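How to compare two grippers without fooling yourself

Most gripper comparisons I read are useless. Somebody picks up a foam cube 300 times with each hand, reports two numbers in the high nineties, and recommends the one they wanted to buy in the first place. A foam cube will forgive anything. If your work involves cloth, straps, bags or anything else that sags, you need a different test, and it takes an afternoon to set up.

The method below is the one we use at Estus for hand-held grippers, after two earlier versions that I'd rather forget. It should work on an arm as well, with a few changes noted near the end.

What you need

Two grippers you want to compare, a table you can't scratch by accident, a timer, masking tape, and a small pile of soft things with awkward shapes. We use bow ties, socks, lanyards and a drawstring bag. Bow ties are the most annoying of the lot, so start with those. The knot is thick, the wings are floppy and the straps are thin enough to slip between pads that claim to close fully.

Step 1. Check the pads before anything else

Close each gripper on a strip of printer paper and tug. Do it at the tip of the pads, then halfway down. If the paper slides out at the tip but holds in the middle, the pads aren't meeting squarely and every result with a thin strap will be rubbish. The Dratirska pads we tried had this fault out of the box. The sales sheet said "parallel contact". I'd like to see what they measured it with.

Hard pads and soft-covered fingers fail in different ways, so write down which you have. Hard pads drop things cleanly. Soft coverings tend to let the cloth creep, and you can be two seconds into a lift before you notice.

Step 2. Choose tasks that can go wrong

Pick three. Ours are:

Grip a strap by its end and lift it clear of the table.
Hold the straps with one gripper while the other takes the bow by the knot.
Lay the whole thing down flat with the wings open.

The second one tells you the most. You have to bring a pair of jaws in low on either side of something soft, close on it, and not drag it sideways while the other hand has tension on the straps. A gripper with bulky housings looks fine on a spec sheet and then blocks your own view of the knot.
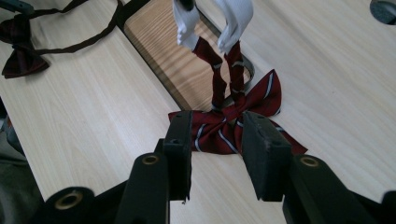

It also shows up any difference in pad width. Wide pads catch the wings along with the knot, and then you're lifting a crumpled lump. Count that as a failure even if the tie leaves the table. People hate this rule and argue about it every time.

Step 3. Swap hands and swap people

If one gripper is always in your good hand, you're testing your hand. Do half the attempts each way round. Then have someone else do the lot. Ilari Lindqvist gets better scores than I do on every gripper we own, and the gap between the two of us is bigger than the gap between most products. Keep that in mind when a supplier shows you a video.

Step 4. Score it plainly

Three results only: clean, messy, dropped. No points out of ten. Give each attempt 6 seconds from first contact, and call it dropped if the time runs out. Do 47 attempts per task per gripper if you can stand it. We chose that number because it was how many tally boxes fit on our printed sheet, and I've seen worse reasons in published work.

Reset the tie by hand after every go. Leaving it where it fell is quicker, but the next attempt then starts from whatever pose the last gripper left it in.

Step 5. Look at the failures, not the total

Our last round had 137 messy or dropped attempts across both grippers. The totals were close enough that I wouldn't have bet lunch on either. Sorted by cause, they weren't close at all. One gripper nearly always failed on approach, pushing the bow away before closing. The other failed after the grip, when the strap slid. The first is a shape problem and you're stuck with it. The second can often be fixed with a new pad surface.

If you're using an arm

Fix the approach height and angle and keep them the same for both grippers, then repeat with each one's preferred angle. Report both. Boris Pavlović thinks the fixed-angle run is unfair to longer fingers, and he may be right – but drop it and you're back to comparing whoever spent longer on setup.

Check the pads again with the paper strip when you finish. Ours had shifted on one gripper by the end of the October round, and we threw out the last task and did it over.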